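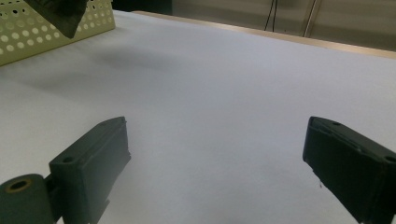 We have been back in Ustik for three weeks now and I am only just getting to the bottom of the suitcases, so please forgive how quiet it's been around here. I promised several of you a post about how we managed a long summer trip with one small bag each, and I keep starting it and then wandering off to water the tomatoes (they made it! most of them, anyway).

The short version is that I used to be a terrible packer. I packed for weather that never came and dinners we were never invited to. Then one January we flew out to Ruvik for a family wedding and my suitcase went somewhere else entirely, and I lived for 9 days out of a tote bag. I had two shirts, a borrowed sweater and one good pair of pants, and I had a lovely time. I've been chasing that feeling ever since.

So now I start with the pants. Everything else has to get along with them, and if a top only goes with one thing in the pile, it goes back in the closet. I like a stretchy waist for travel days, because there is always a long sit and there is always a pastry. 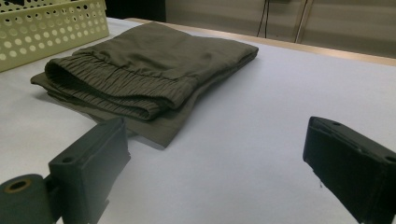 Olive green pants, folded flat, waistband on top.

After that come the shirts, and I allow myself four. Socks get tucked into shoes. I used to roll everything, and I know some of you are devoted rollers, but I've gone back to plain old folding like my grandmother did it, smoothing each piece with the side of my hand. It takes me about 20 minutes to do a whole bag, and I find it very soothing with the radio on.

The other thing I do is lay it all out the night before and then leave the room.

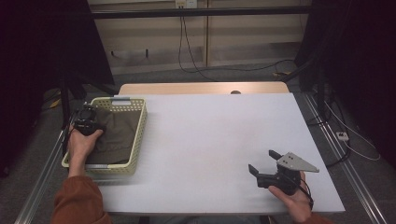
When I come back with a cup of tea I can nearly always find something to take out. This time it was a second cardigan and a hardcover I'd been meaning to read since last fall. I did miss the cardigan once, on the ferry to Sterkden, where the wind came straight through me, but I bought a scarf at the landing and I've worn it almost every day since we got home.

Next time I'll write up the toiletries, which are a whole other struggle. If you have a shampoo bar that doesn't turn to mush, please tell me about it in the comments!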